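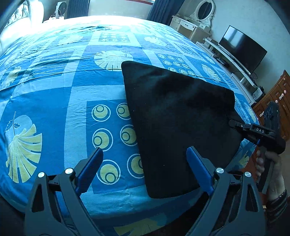

Ticket: spare grip pads and a third pair of grippers — what do we actually need to order?
Opened by: Philomena Bawa
Status: open, waiting on Caradog

Hi all, I'm putting this in as a ticket because the email thread has split into about five pieces and I can't find the bit where Sakda gave us the lead times.

Short version of the problem. I have to send Caradog one equipment figure for the next stretch of the laundry work (folding, pairing socks, all the small soft stuff) and the quote from Zorden has come back at 1,437 for a pair of hand-held grippers. I had pencilled in a good bit less than that. The quote doesn't say whether it includes the side modules or the charging leads, and I really don't want to find out after we've paid!

What I've tried so far:

I rang Zorden in the morning and got a nice chap who said the quote was "for the standard set", but he couldn't tell me what was in the standard set. He promised to ring back. He hasn't.

I asked Drakar for a price as well. They only sell the fingers and pads, no handles, so they're no use for a full pair but they might be handy for spares. Their pads come in packs of 10 and the postage is the same for one pack or several.

I went through the cupboard with Sarmīte and checked what we own against the list from last July. The list was wrong (my fault, I never took the returned ones off it) so that's been put right.

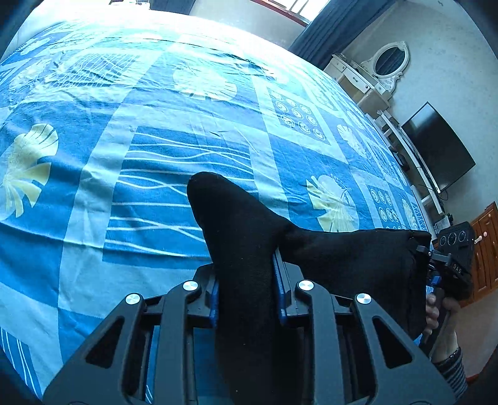

Pads are where I think we should spend first. We keep talking about a third pair of grippers as if that would speed things up, but every hold-up in my notes is about grip, with the thin knitted things coming out worst. Take a black sock stretched between two grippers, blue pads pinching it from both sides at one end and the other tool hanging on to the cuff: everything depends on those pads, and if they're worn you might as well use a pair of spoons. Black fabric also shows up every speck of lint, so I'd like a couple of lint rollers on the order too. They cost next to nothing and Vichien has been bringing in his own.

Reply from Sakda Intarasuk
Lead time from Zorden was 4 weeks when I asked, and they wouldn't hold the price past the end of the month. Drakar ship from stock. I'd also ask whether the pads are the same fitting on both makes, as I had trouble with that at Clurnska and ended up filing them down by hand. Not a fun afternoon.

Reply from Philomena
Thanks Sakda, that's the bit I'd lost. I've asked Drakar about the fitting and they want a measurement across the back of the pad. Could somebody with better eyes than mine do that? The calipers are in my top drawer, under the takeaway menus.

Reply from Vichien Thongsuk
Measured and sent to you both. I did it twice and got the same answer, so I'd trust it. On the third pair, I'd hold off. There are only two of us folding at a time and the spare would sit in its box. If there's money left I'd sooner have more bedding and clothes to work on. We keep using the same black bits and I could fold them in my sleep.

Reply from Philomena
Fair point, and I hadn't budgeted for any of that. Thepsuriya do seconds in mixed bundles — sheets, tea towels, odd socks, the lot — and I can put it under consumables so it doesn't need its own approval. I'll ask for plenty of pale and patterned things this time.
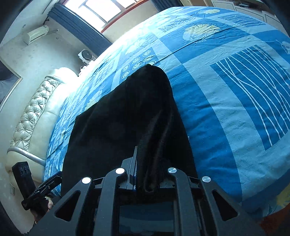
Where we've got to

Drakar have come back and say the fitting matches, going by Vichien's measurement. So the plan I'm sending to Caradog is 2 packs of pads now, the lint rollers, and one mixed bundle from Thepsuriya. The Zorden pair goes down as a "maybe" with the full price next to it, so he can see what we'd be asking for later on.

Still to do: get Zorden to put the contents of the standard set in writing (me), try one Drakar pad on an old finger before we open the second pack (Vichien), and update the cupboard list when the parcel arrives (Sarmīte, if you don't mind?).

I'm leaving the ticket open until Caradog has signed it off. If you've got anything else to add to the order, please put it on here and don't email me!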